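Home | Data | Tasks | Changelog | Licence | Contact

# Findberg Bench Set, release 2

Two-arm tabletop recordings from the Dokerholm packing and wash-up site, with notes on how the work of the bench crew changed while they were made.

Last edited 6 May 2025.

## Summary

- Episodes: 2487
- Arms: two, fixed either side of the bench
- Views: head camera, plus one per wrist
- Control: teleoperated by site staff
- Annotations: task name, start and end, outcome, operator shift

Release 1 was collected in a lab at Hunham by people who had never done the job. Release 2 was collected on site, on paid time, by the crew whose bench it is. The two should not be merged without keeping the source field. Grasp choices differ a good deal between them, mostly on thin dishware.

## Tasks

Task names follow the words used on the floor:

- `rack_out`: take an item out of the dish rack and set it down
- `rack_in`: the reverse
- `plate_centre`: move a plate to the middle of the cover sheet
- `clear_wrap`: remove loose packaging from the work area
- `holder_pick`: lift one item from a side holder

Episodes labelled `mixed` contain more than one of these in no fixed order. Use the segment file to split them.

## Effects on the work

Before the arms were installed, each bench was staffed by one person standing for the full shift. Operators now spend part of the shift seated at the control station and part of it at the bench, swapping every 70 minutes. The swap interval was set by the crew after a trial in which longer turns led to sore wrists and more failed grasps.

Three changes are worth noting for anyone planning a similar collection:

- Hand sorting did not go away. Items the arms drop or refuse go to a manual tray, and somebody has to work that tray.
- Targets were suspended during collection. They have since come back at a lower rate, which is under review.
- The pay grade for the control station is the same as for the bench. Staff have asked for this to be looked at – no decision has been made.

Operator identity is not stored. The shift field is coarse on purpose, and the site has agreed in writing not to use the recordings for performance review.

## Scene setup

A brown cover sheet is laid over the white tabletop. It creases and its corners lift, and it is not flattened between episodes. Models trained with a flat background tend to read the folds as object edges.

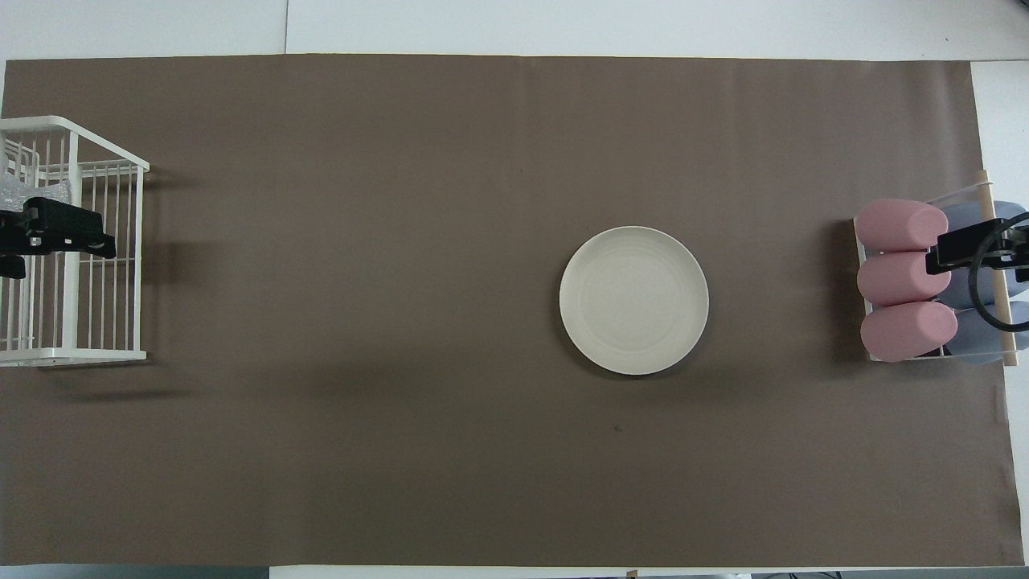 The outcome field was the part we argued over most, and a comment on the draft from the evening crew is kept as written: we were told to mark a fail whenever the arm let go early, but at the bench you'd just pick the thing up again and carry on, so a lot of your fails are what we'd call a normal shift. A `recovered` value was added in response. It applies to release 2 only.

## Known problems

- Clear plastic is often missing from the depth stream.
- Wrist views drop out in a few `rack_in` episodes. These carry the flag `wrist_gap`.
- Episodes longer than 3000 steps are truncated in the preview files. Full versions are in the main archive.

## Loading

Reader scripts are in the Sproģis toolkit, under `readers/bench`. Older versions of the toolkit ignore the `recovered` value and return it as a fail.

Contact: Findberg Bench Set maintainers, Dokerholm | © Findberg | Back to top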